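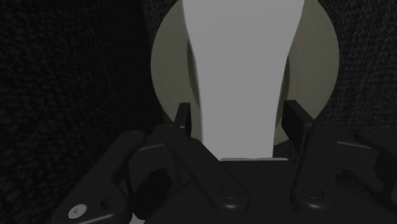 Studienteilnahme: Wahrnehmung von Kampagnen-Emojis und gesponserten Hashtags in sozialen Netzwerken

Arnico sucht wahlberechtigte Personen für eine Online-Studie zur Wirkung grafischer Elemente in politischer Werbung. Untersucht wird, ob ein an einen Hashtag gekoppeltes Symbol die Erinnerung an den Absender eines Beitrags verändert und ob Nutzerinnen und Nutzer bezahlte von unbezahlten Trends unterscheiden. Die Erhebung findet im August statt.

Hintergrund

Parteien, Verbände und Medienhäuser buchen vor Wahlen Platzierungen in den Trendlisten der Plattformen. Die Kennzeichnung solcher Platzierungen ist uneinheitlich: Teils steht ein Hinweis unter dem Begriff, teils erscheint er erst nach dem Anklicken. In einer Vorstudie wurde die Position des Hinweises variiert, die Gestaltung des Symbols jedoch konstant gehalten. Die jetzige Erhebung variiert beides.

Ablauf

Die Studie umfasst 8 Sitzungen, verteilt auf den gesamten Monat. In jeder Sitzung lesen Sie eine simulierte Zeitleiste mit 100 Beiträgen und beantworten anschließend einen Fragebogen. Die Beiträge stammen von erfundenen Kandidierenden und Listen; reale Parteien kommen nicht vor. Zwischen zwei Sitzungen müssen mindestens 2 Tage liegen. Eine Sitzung kann unterbrochen, aber nur am selben Tag fortgesetzt werden. Das Zeitfenster schließt jeweils um 22:00 Uhr.

Die Zeitleiste läuft in der Webanwendung Ellix. Eine Installation ist nicht erforderlich. Ein eigenes Konto bei einem sozialen Netzwerk wird für die Teilnahme nicht verwendet und nicht abgefragt.

Voraussetzungen

— Wahlberechtigung bei Landtags- oder Bundestagswahlen
— Deutschkenntnisse auf muttersprachlichem oder vergleichbarem Niveau
— Nutzung mindestens eines sozialen Netzwerks in den vergangenen 6 Monaten
— Rechner oder Tablet mit aktuellem Browser; Mobiltelefone sind wegen der Darstellungsbreite ausgeschlossen
— keine diagnostizierte Farbfehlsichtigkeit

Nicht teilnehmen können Personen, die hauptamtlich für eine Partei, eine Fraktion oder eine Agentur mit laufendem Wahlkampfmandat arbeiten. Ein Ehrenamt oder eine einfache Parteimitgliedschaft ist kein Ausschlussgrund, wird aber im Eingangsfragebogen erfasst.

Aufwandsentschädigung

Gezahlt werden 100 Euro nach Abschluss aller Sitzungen. Wer vorzeitig ausscheidet, erhält den Betrag anteilig nach abgeschlossenen Sitzungen. Die Überweisung erfolgt auf ein Konto im SEPA-Raum. Für die steuerliche Behandlung sind die Teilnehmenden selbst verantwortlich.

Datenschutz

Erfasst werden Antworten, Lesedauer je Beitrag und Scrollposition. Kamera und Mikrofon werden nicht angesprochen. Kontaktdaten und Studiendaten liegen auf getrennten Systemen; die Zuordnung erfolgt über einen Code, der nach der Auszahlung gelöscht wird. Bis zu diesem Zeitpunkt können Sie die Löschung Ihrer Daten verlangen. Danach ist sie technisch nicht mehr möglich. Die Angabe zur Parteimitgliedschaft ist eine besondere Kategorie personenbezogener Daten und wird nur mit gesonderter Einwilligung verarbeitet.

Anmeldung

Die Anmeldung erfolgt über das Formular auf der Projektseite unter dem Stichwort »Suvarna«. Benötigt werden Name, E-Mail-Adresse, Geburtsjahr und Bundesland. Die Plätze werden nach Altersgruppe und Bundesland quotiert — eine frühe Anmeldung begründet daher keinen Anspruch auf Teilnahme. Zu- und Absagen gehen per E-Mail heraus. Mit der Zusage erhalten Sie die Einwilligungserklärung und den Zugangscode für die erste Sitzung.

Fragen zum Studiendesign beantwortet Sławomir Urbańczyk, Fragen zu Anmeldung und Auszahlung Kastriot Dimitriou. Beide sind über das Kontaktformular erreichbar; bitte im Betreff das Stichwort angeben.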